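Kitchen & Workshop Help > Wood surfaces

Maple board as a play and sorting surface: how to finish it, and how to stop it sliding about?

Posted 20 December 2023
Viewed 104 times

restless_oak

I have a rectangular maple board that I want to use as a flat surface for putting small shaped blocks on. Hearts, stars, cylinders, that sort of thing. It is pale, made of glued strips, and at the moment it has nothing on it that I know of. I got it second hand from the clearance corner at Kanley and there was no label, so I can't tell you whether it was oiled by whoever had it before. Water soaks in fairly quickly when I drip some on, if that helps.

The board sits on top of a perforated metal work surface. I would rather not drill the board or fix it down for good because the work surface is needed for other jobs.

My questions are these. First, what finish would you put on maple that is going to have small blocks pushed around on it every day? I don't want it shiny because the overhead light is strong and a gloss surface is hard to look at. I also don't want it sticky. Secondly, there is a faint seam near the middle where two strips meet. I can just about feel it with a fingernail. Is that going to open up, or should I leave it alone? Thirdly, how do I stop the board creeping across the surface underneath? It moves a few millimetres over the course of a morning.

I have half a tin of Costello board oil in the cupboard and I can buy something else if that is wrong. I have already searched the older posts but they are nearly all about chopping boards and the answers are about food.

Edit: someone asked for the room. It is heated in the daytime and cold overnight. I have no way of measuring the humidity.

Tronau_bench

I have three boards like this in use so I will go through it in the order I would do the work. Set aside an afternoon for the sanding and then leave the finish for a few days before you put anything on it.

Check whether it has been oiled. Your water test has more or less done this. If the drops go in quickly there is little or nothing left on the surface. Try it in the corners as well as the middle because old finish wears off unevenly.

Check it is flat. Lay a steel rule across it on edge, then along it, then corner to corner, and look for light under the rule. A small amount of cup doesn't matter for blocks that stand up by themselves, but it does matter for round ones. If it rocks when you press a corner, turn it over and see whether the other side is better. Use the better side.

Leave the seam alone unless it moves. Press down on one side of the line with your thumb and feel whether the other side goes with it. If both go together the glue is sound and what you can feel is one strip having swollen a touch more than its neighbour. Sanding will take that out. If they move separately you need to get glue in and clamp it, and I would do that before anything else.

Sand with the grain. Start at 120 if there are marks, otherwise go straight to 180 and finish at 240. Use a block. If you use your fingers you will make hollows along the softer lines. Take the sharp edge off all the way round while you are there, two or three passes is enough.

Wipe it with a damp cloth, let it dry completely, and sand lightly again with the 240. This raises the grain once so that it doesn't come up later. People skip this and then complain the board went furry.

Set a few blocks out on the bare wood before you put any finish on. You want to know how they stand and where the light falls while you can still change your mind about which face is the top. My own board is pale maple with a few darker streaks in it, on a blue surface with holes, and the yellow and red blocks show up well against it without any stain.

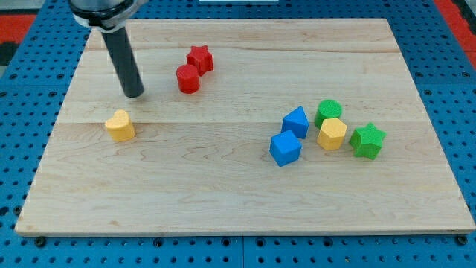
Put the finish on. For no shine, use a matt hardwax oil. I use the Restine one. Put on a very thin coat with a lint-free cloth, leave it for ten minutes, then wipe off everything that will come off. Leave it overnight and do a second coat the same way. Do both faces and the edges. If you only do the top, the underside takes up damp at a different rate and the board will cup.

Let it cure. It will feel dry the next day but it marks easily for a while. I leave mine a week.

Stop it sliding. You don't need to drill anything. Cut four squares of thin rubber matting, 90 mm each way, and lay one under each corner. Don't glue them. If that isn't enough, use the holes in your work surface. Put a short bolt with a rubber sleeve through a hole on each side of the board so that it sits against the edge, and do up a nut underneath. Four of those will hold it and it lifts straight out when you want the surface back.

Your board oil won't do any harm but I wouldn't use it for this. It stays slightly soft and it picks up dust, and coloured blocks can leave marks in it. Keep it for the kitchen.

In January last year one of mine cupped badly after the heating went off for a fortnight. I stood it on edge in the spare room and it came most of the way back by itself.

maple_and_ash

Agree with most of the above. I would use water-based matt floor varnish instead of oil, though. It stays paler. Oil turns maple yellow, only slightly, but if you have yellow pieces you may care about it. The downside is that when varnish gets scratched you have to sand the whole face, and with oil you can patch it.

If you do varnish, the second coat needs a light rub between. I use 2000 grit on the last one to take the shine down. It's slow but it works.

gluepot28

just use a non slip mat from the pound shop, one big one, cut it a bit smaller than the board. mine has been under there for over 28 months. never finished the wood at all and it's fine, bit grubby round the edges

restless_oak

Thank you all. The seam moves as one piece so I will leave it. I tried a scrap of rubber matting under each corner this morning and it has not crept so far. I am going with the hardwax oil and I'll do both sides. I don't mind it going a bit yellow.

Does the bolt sleeve need to be any particular rubber? I have some offcuts of fuel hose, clean, never used.

Tronau_bench

Fuel hose is fine. Black rubber can leave a mark on pale wood if it is pressed hard, so put a strip of masking tape along the edge where it touches, or use clear tubing.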